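Workshop Tips: Keeping the Bench Sane After Automation Moves In

When the folding line at our Plesdale shop went over to automatic handling, the bench work stayed. What changed was what people do at it. There is less folding now and more laying out, checking and tidying up around cords. These tips come from the people on the floor.
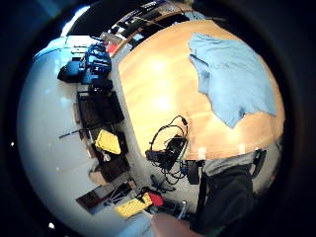
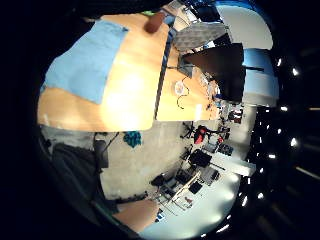 Light blue cloth on the wooden tabletop, in both.

Pondia Workshop Pages, No. 6, p. 220

Cloth. Lay it flat before a cycle and pull the creases out toward you. A Mollel feeder will take a wrinkled piece, but somebody ends up doing it again by hand.

Cables. Cords that loop over the rim of a table get caught by sleeves and chair arms. Clip them under the top and run them down one leg. Coil the spare length and tie it with a strip of old hem.

Glare. Varnished wood under ceiling lights is hard on the eyes, and people who watch for faults all shift notice it first. A matte cloth over the bright spot helps.

Floor. Anything that falls gets picked up at the end of the cycle – sponges and fabric included. Black plugs are easy to miss, so wrap them in coloured tape.

Breaks. Gaétan Ouellet used to fold 1,147 pieces in a good week and now mostly checks them. He found his hands were fine but his neck was sore by mid-afternoon. Swap checking and laying out every two hours.

Training. Bakari Nyanda asks that everyone on the crew learn to stop and restart the Stanero unit, casuals too. Write the steps on a card and keep it at the bench. Ours is in grey marker and needs redoing before September.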